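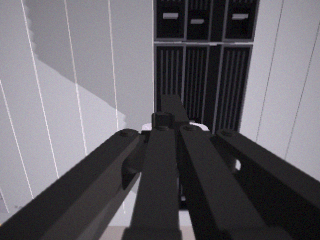
4. Montando sua primeira coletânea no Roy

Se você já instalou o programa e criou sua estante (seções 2 e 3), chegou a parte de que eu mais gosto! No Roy, coletânea é uma ficha que guarda outras fichas dentro: o livro por fora, os contos por dentro. Parece bobagem, mas eu passei anos anotando contos na contracapa dos livros e depois não achava mais nada, então me perdoe o entusiasmo.

Vou usar o meu exemplar de Skandudari, edição da Collport, porque tem de tudo um pouco: conto inédito, conto que já tinha saído em revista, um prefácio comprido e dois textos com o mesmo título. Pegue um livro seu e vá fazendo junto.

4.1 Criar a ficha do livro

1. Abra a estante e clique em Nova ficha. Escolha o tipo Coletânea. Se escolher Livro, o campo dos contos não aparece, e mudar o tipo depois apaga as notas (sim, eu sei, está na lista de consertos).

2. Preencha título, autor e editora. No autor, ponha o sobrenome primeiro, com vírgula: Holub, Svetozár. O Roy entende os acentos direitinho e também acha a pessoa se você procurar sem eles.

3. Em Edição, escreva a cidade e o ano como estão na folha de rosto. No meu está só "Brurkberg", sem ano nenhum, e nesse caso eu deixo o ano em branco. Não chute! Um ano chutado vai parar na ordem cronológica e bagunça a estante inteira.

4. Salve. O botão fica cinza por um instante enquanto ele grava, é normal.

Nota: o campo Título aceita até 200 caracteres. Para aqueles subtítulos enormes de edição antiga, use o campo Subtítulo, que vai até 2.000.

4.2 Acrescentar os contos

1. Com a ficha aberta, vá à aba Conteúdo e clique em Adicionar texto.

2. Digite o título do conto e aperte Enter. O cursor pula para a linha de baixo, e assim dá para copiar o sumário de uma vez só, sem largar o teclado. Eu costumo deixar o livro aberto com um peso em cima e ir embora.

3. Marque a categoria de cada texto: conto, novela, prefácio, posfácio ou outro. Prefácio marcado como conto entra na contagem, e aí você fica achando que leu mais do que leu.

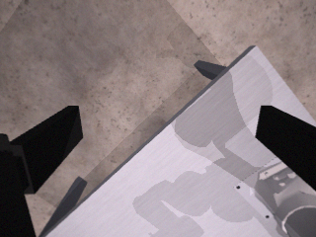 4. Coloque a página inicial. A final o Roy calcula sozinho a partir do texto seguinte, menos no último da lista, em que você precisa digitar as duas. Em Skandudari o último conto começa na 96 e eu esqueci de pôr a final; ele apareceu com uma página só até eu voltar lá e arrumar.

5. Se o conto já saiu em outro lugar, clique em Publicação anterior e escreva o nome da revista ou do livro. Pode ser mais de uma. Separe com ponto e vírgula, porque nome de revista adora ter vírgula no meio.

Cuidado: quando há dois textos com o mesmo título, o programa pergunta se quer juntar. Leia a pergunta antes de apertar Enter! Se forem textos diferentes, escolha Manter separados. Juntar não tem volta, só restaurando a cópia de segurança (seção 7).

4.3 Marcar leituras

1. Clique no círculo ao lado do conto. Ele fica preenchido e pede uma data.

2. Digite a data no formato dia/mês/ano, com as barras: 07/03/2017, por exemplo, que é quando eu terminei o primeiro conto do livro. Se só lembrar do mês, escreva "julho" e o ano, ele aceita.

3. Releu? Clique de novo com o botão direito e escolha Nova leitura. A data antiga continua guardada no histórico.

A ficha do livro só muda para Lido quando todos os contos estão marcados. Prefácio e posfácio não contam para isso (obrigada a quem me escreveu pedindo, eu também pulo os prefácios).
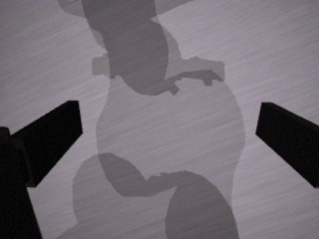
Imagem: garra robótica

4.4 Procurar um conto solto

Agora vem a recompensa. Na caixa de busca da estante, digite um pedaço do título, nem precisa ser o começo. O resultado mostra o conto, o livro em que ele está e a página. Se o mesmo conto aparece em duas coletâneas suas, vêm as duas linhas, e você escolhe a que estiver mais perto do sofá.

Para filtrar, use estas palavras antes do termo:

autor: procura só no campo de autor
antes: procura só nas publicações anteriores
notas: procura nas suas anotações

Dá para combinar, tipo autor: holub antes: revista. Entre os dois-pontos e a palavra pode ter espaço ou não, tanto faz.

Nota: a busca precisa de pelo menos 2 letras. Se você tem um conto chamado "Z", procure pelo livro.

Se um conto que você acabou de digitar não aparecer, feche e abra a estante. O índice é refeito na abertura, e numa estante grande isso demora um pouquinho. Continuou sumido? Veja se a categoria não ficou em branco, quase sempre é isso.

Na seção 5 a gente imprime o índice geral por autor.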